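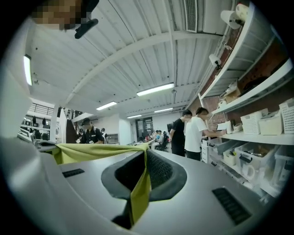

The yellow-green cloth, with the shelves along the brick wall.

I'd been at Krūmiņa two weeks when Flurina Sutter put me on cloths. I'd hoped for shelves. Shelves meant you could lean on something and look thoughtful, and I'm very good at that.

"It's a square of fabric," she said. "You lift it, you fold it, you put it away."

Well, yes. My gran folded sheets like a sailor, snap, snap, done, and I had watched her do it for most of my childhood with a biscuit in my hand, learning nothing. The first time I had a go, the cloth went into a sort of rope. The second time I got a corner over to the other corner and was so pleased with myself that I let go of both.

"Start from the top again," said Flurina, who was tidying the baskets on the middle shelf and hadn't even turned round. How did she know?

I asked her what the cloth was for. She said it had come from Plinska with a whole box of others, 180 of them, all colours, and this was the only one anybody ever picked up. I could see why. It was the colour of a pear you've been told not to eat yet. I'd started calling it Brian, though only in my head.

So we began again, Brian and I, out in the middle of the floor with the chairs pushed anyhow and people's feet going past.

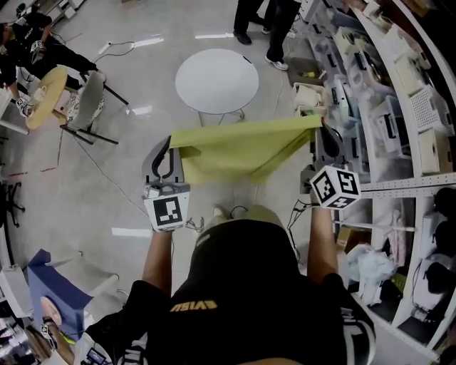 Two corners up, over by the little round table.

Two corners! You wouldn't think it was much, but with both of them held the whole thing drops into shape by itself, sagging a bit in the middle like a hammock. I stood there admiring it far longer than I needed to.

"Now fold it," said Flurina.

"In a minute," I said.

I rang Gran that evening and told her I'd been folding at work. There was a long silence on the line, and then she asked if they were paying me.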